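Bin sorting by demonstration
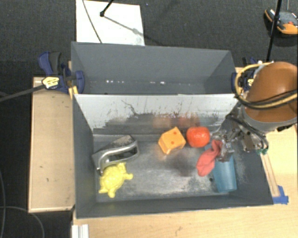
Bin sorting by demonstration is a way of teaching a robot arm to pick up loose objects and move them from one part of a container to another, using examples given by a person. The operator either steers the arm from a distance (teleoperation) or takes hold of it and guides it by hand (kinesthetic teaching). The joint positions and camera views are recorded together and later used to train a control program. A divided bin is the usual workspace. Hard items such as a toy turtle, an angular block or a cup are mixed with at least one piece of cloth, which changes shape when the fingers close on it and is harder to grasp the same way twice. The bin is clamped in place so that its walls stay where the recordings say they are.

Methods

In teleoperation, the operator moves a handheld controller or a smaller copy of the arm, and the robot follows. The operator's hands stay out of the camera view, so the recorded images match what the robot will see when it works alone. The main drawback is the lack of touch. Operators tend to squeeze too hard, or to stop short of the bin floor.

In kinesthetic teaching, the motors are set to give way when pushed. New operators learn this quickly, but the person's arms often appear in the recordings. It is also tiring – most guides suggest short sessions with a change of operator.

Clallora collection

The Clallora collection was recorded at a workshop in Grustumham under Lovisa Granström. It holds over 1,000 demonstrations using 57 household items and toys, all made by teleoperation. Each demonstration ends when the chosen item has been released on the far side of the divider. Failed grasps were kept if the operator recovered and finished the move. Halvard Hedlund, who wrote the labelling rules, argued that a program trained only on clean attempts would not know what to do after a slip.

A smaller set named Pruta followed in September. It has 200 demonstrations by 3 operators, all with soft items, and was made to test whether a program trained on Clallora could be improved with a modest amount of extra data.

Limits

Programs trained this way often depend on the colour of the bin, the lighting and the camera position. Shiny dividers can cause trouble, as reflections of brightly coloured objects may be mistaken for the objects themselves. Items lying partly under others also remain difficult.

See also

Imitation learning
Remote manipulation
Sakai controller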